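Hard-shell case

A hard-shell case is a rigid container made to protect its contents from knocks, pressure and dirt while they are being carried or stored. Hard-shell cases are used for eyeglasses, hand tools, musical instruments, drawing supplies, medical kits and many other goods. They differ from soft cases, such as pouches and padded bags, in that the outer wall keeps its shape when pressed.

History

Early rigid cases were made of wood, often covered in leather or cloth. Makers of instruments and scientific equipment fitted them with shaped linings so that each piece had its own recess. Metal cases became common once thin sheet could be stamped cheaply, and vulcanized fiber, a dense material made from treated paper, was widely used for trunks and sample cases.

Plastic replaced these materials for most everyday purposes in the second half of the twentieth century. It could be colored all the way through, so scratches showed less than they did on paint, and the two halves of a case could be molded together with the hinge between them.

Materials and construction

Polypropylene is the usual choice for small, inexpensive cases. It bends repeatedly without cracking, which allows a "living hinge," a thin strip of the same plastic that joins lid and base. ABS is stiffer and takes a smoother finish, but it needs a separate hinge, normally a metal or plastic pin. Polycarbonate is used where clear walls or greater impact strength are wanted.

Most small plastic cases are injection molded. Larger ones may be blow molded with double walls, the inner wall being shaped to hold the contents. Walls are given a slight taper, called draft, so that the part will come out of the mold. Corners are rounded because sharp ones concentrate stress and tend to split when the case is dropped.

Finish

The surface of a molded case copies the surface of the mold. A polished mold gives a glossy part, and an etched mold gives a matte or grained one. Gloss is easy to wipe clean but shows fine scratches. Pale shades, including cream, light gray and mint green, are common on household goods, while black and dark gray are more usual on tool cases. 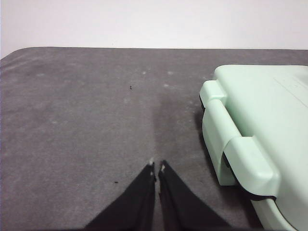
Closures and seals

The simplest closure is a friction fit or a molded snap. Heavier cases have draw latches, which pull the lid down against the base. Where water or dust must be kept out, a rubber or silicone gasket sits in a groove around the rim. Sealed cases that travel by air often have a small pressure valve, without which the lid can be hard to open after landing.

Care

Plastic cases are normally washed with mild soap and lukewarm water. Solvents such as acetone attack ABS and polycarbonate and can leave the surface cloudy or cracked. Long exposure to sunlight makes many plastics yellow and become brittle. Foam linings break down with age and may leave a sticky residue on the contents.

See also

Briefcase
Injection molding
Living hinge
Toolbox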